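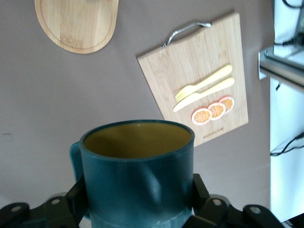

Teal mug with the yellow-brown interior, in front of the gray-taupe wall.

Filed under: Site Visits / Tableware & Housewares

Neker opened its molding hall to visitors in April, and I joined the morning group. Margit Magnusson from production led the tour, with Tormod Lie answering questions on tooling. The route covers material intake, the press hall, finishing and the sample room, and takes a little under two hours.

Intake is a small bay with a drying hopper and a color dosing unit. Masterbatch is weighed per lot and the lot number follows the parts to the carton. Lie said shade drift between lots is the most common reason for holding stock, and the deep blue-greens are the worst for it.

Search the archive Search Go

The press hall runs 12 machines. Cycle times were not given. Parts drop to a belt, cool on racks and are checked at the bench for sink marks, gate height and flash along the handle. Ottar Bråten, who works the bench, keeps a reject from each shift next to the current part. The handle root gets the most attention.

Finishing was idle during our visit and we passed through quickly.

The sample room was more useful to me. The mug in the photo is a straight cylinder with a slightly thickened, rounded rim and a soft gloss. The contrast color inside makes shadows below the rim easy to read, and any waviness in the wall would show there first. The reference on the sample card is 608. The Lambrakis range, a tapered form with a thinner lip, is kept in the same room. I prefer the straight one. It gives a better grip near the base.

Two wooden boards are kept at the wall in this room. I did not get an answer on the timber.

We use cookies to remember your preferences. Accept Manage settings

Practical notes: closed shoes are required, ear protection is issued at the door, and bags stay in the lockers. Parking is on the Skurov side of the building. Groups are booked through the front office by email.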